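Trovach Hoof Boots: Review After Around 100 Miles

I have wanted to write this one up since August, but I promised myself I'd get a decent number of miles on them first, because almost every hoof boot review I've ever read was written the week the box came. Mine have been through creek crossings, one very stupid bog, and all the gravel the county dumps on the road between our place and the Clastthorpe trailhead. And I love them! I really do. I've got complaints too, and I'll get to those.

Some background. My mare is a stocky little grade horse, fourteen hands and change, barefoot for most of her life. She has good feet on dirt. On rock she picks her way along like she's crossing a hot parking lot, and the last mile up to the Clastthorpe overlook is all rock. For two summers I put front shoes on her and pulled them in November. That worked, but our farrier is booked out so far now that a lost shoe could mean a couple of weeks of no riding, and she is a champion at losing shoes.

I'd tried boots once before, an old hand-me-down pair with cables and buckles. They rubbed her heels raw and one of them is still somewhere in the river. So I wasn't in a hurry to spend money on another set. 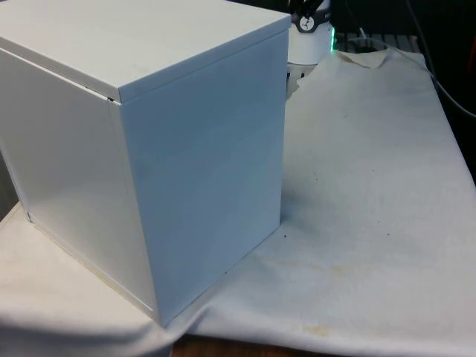 The Trovachs run $105 a pair, and I bought mine from Venditz, the tack place out past the feed mill. They keep a fit kit behind the counter that you can take home overnight with a deposit, and I can't tell you how much grief that saved me. I had measured her at a size 3. She is a size 3 on the left front and a size 4 on the right. I'd have ordered wrong for sure, and Venditz was happy to split two pairs for me with no extra charge.

Getting them on

The boot opens at the back with a wide flap. You set the toe in, give the sole a smack with your palm, then bring the flap up around the pastern and do the two straps. The first time, I was bent over so long that she leaned her whole weight on me and sighed. Now I can boot both fronts while my riding buddy is still hunting for her gloves.

Pick the feet out well first. A pebble under there will ruin your day, and hers. I also learned to pull the lower strap snug, walk her up and down the driveway once, and then snug it again. They always settle a little. If you skip that second tug you'll get some twist when you trot, at least with round feet like my mare's.

The straps are hook and loop, which made me nervous, what with all the burrs we have. So far they still grip. I run an old toothbrush through them every few rides and that seems to be all they need. 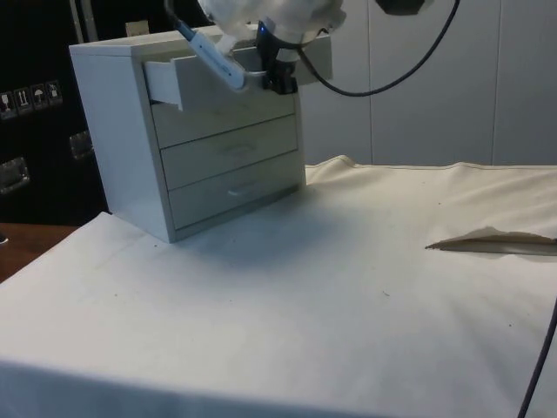 Taking them off is the best part. Pop the top strap, pop the bottom, and the whole thing folds back like a tongue. Even caked in mud they come off without a wrestling match. The old cable pair used to need a hoof pick and some bad language.

On the trail

I started with short rides, just the flat loop behind the barn, then worked up from there. By the third outing I quit leaning over to look at her feet every two minutes. She moved a bit oddly for the first ten steps or so, kind of high and clompy, and then forgot all about them.

The first real test was the overlook. She usually slows to a crawl at the foot of the rocky part and starts eyeing the grass on the edges, and I let her, poor thing. In the boots she marched straight up the middle with her ears forward. I was so pleased I made a fuss over her at the top and gave her both halves of my apple. Coming down, she was a little more careful, but she'd be careful on that grade in anything.

Vrabec Ridge was the hard one. It's 12 miles out and back if you take the lower fork, with two water crossings, and the second crossing has a greasy clay bank that's awful in any season. I lost traction there once with these. She slid maybe a foot and caught herself, and I don't hold it against the boots, because my friend's shod gelding slid on the same spot right behind us. On wet grass I'd say they're a hair slicker than a bare hoof. On pavement they're much better than steel, and so quiet! I'd gotten used to that ringing sound on the road and didn't realize how much nicer it is without it.

Water drains out through slots at the heel. They do squelch for a while after a crossing, and the neighbor's dog thinks it is the most interesting noise in the world.
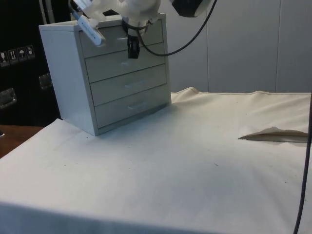 Rubs and wear

This is what I worried about most. After the second long ride I found a small patch of ruffled hair at the back of the left pastern, with no broken skin. I switched to putting a thin gaiter sock underneath (Venditz sells them, or you can cut down a kid's athletic sock, same thing) and it hasn't come back. If your horse is thin-skinned, I'd just buy the socks at the start.

The tread has worn at the toe, more on the right than on the left, and my trimmer says that matches how she lands. There's plenty left. One strap has a fuzzy edge where it rubs against the buckle keeper. The shells themselves look almost new once you hose them off, apart from scrapes.

What I'd change

The sizing chart on the tag is terrible. It gives width and length, but it doesn't tell you where on the hoof to measure, and I got three different numbers on the same foot. Use the fit kit if there is any way you can.

I also wish they made replacement straps for sale one at a time. Right now you have to buy the set, and I only need the one. 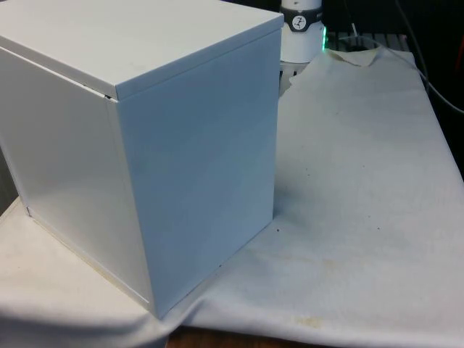 And they're bulky. Two boots fill my whole saddlebag, so carrying them as a spare on a long ride means leaving something else behind. The color choices are black and a sort of swampy green. I went with black, but a bright orange would be a lot easier to find in a creek. (I put a strip of orange tape on each one, for that very reason.)

A few people have asked if I'd turn a horse out in them. I wouldn't. They're riding boots, and I take them off as soon as we're back at the trailer so her feet can dry.

Would I buy them again? Yes, and I've already talked my riding buddy into borrowing the fit kit for her gelding, who has big flat pancake feet and should be a much tougher customer than my mare. We're planning to do Vrabec Ridge again before the ground freezes, and I'll add a note on how his hold up if she gets hers in time.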